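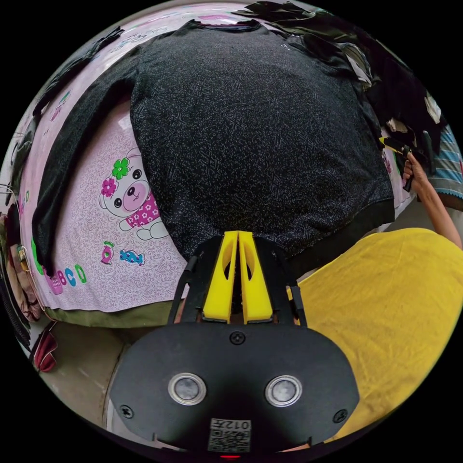
Black flecked sweatshirt laid out on the pink bear sheet, Prutgate open day.

I had been meaning to visit Prutgate for ages, and on December 18, 2021 I finally got myself on the early bus and went. It's the old Koller mill building, down past the canal, and these days it is given over to secondhand clothes and bedding - sorting on the ground floor, mending above that, and folding and packing right at the top, up a staircase that left me puffing.

Andri Plattner took our group around. There were eight of us, and he was wonderfully patient with all the questions (a good many of them mine, I'm afraid). He told us that 2,000 pieces come through in a busy week, and that February is the worst month of all, when everyone clears out their closets at once and the bags pile up to the windows.

The part I liked best was the folding floor. I had pictured long steel tables, but they like to lay things out on a bed, the way you would at home, and I was completely charmed by the sheet! It was pink, with a pale swirly pattern, and it had a cartoon bear in a flowery magenta top, with flowers on its head and wrapped candies underneath. My granddaughter would have walked off with it.

Andri's lesson was all about sleeves. You spread the sweatshirt out, bring each sleeve down straight alongside the body, smooth from the neckline to the hem band, and only then start folding. Dark knits with a fleck in them are forgiving, he said, and hide a crease nicely. I have been folding sweatshirts for 60 years and I have always crossed the arms over first, so I went home with something to think about.

Downstairs there was tea, and a plum cake baked by Valdemar Dalsgaard from the mending room, who gave me the recipe on the back of a Promstead envelope. Tours cost six dollars and you should book ahead. The Premodside bus stops right outside, but do check the last one back - I very nearly missed mine.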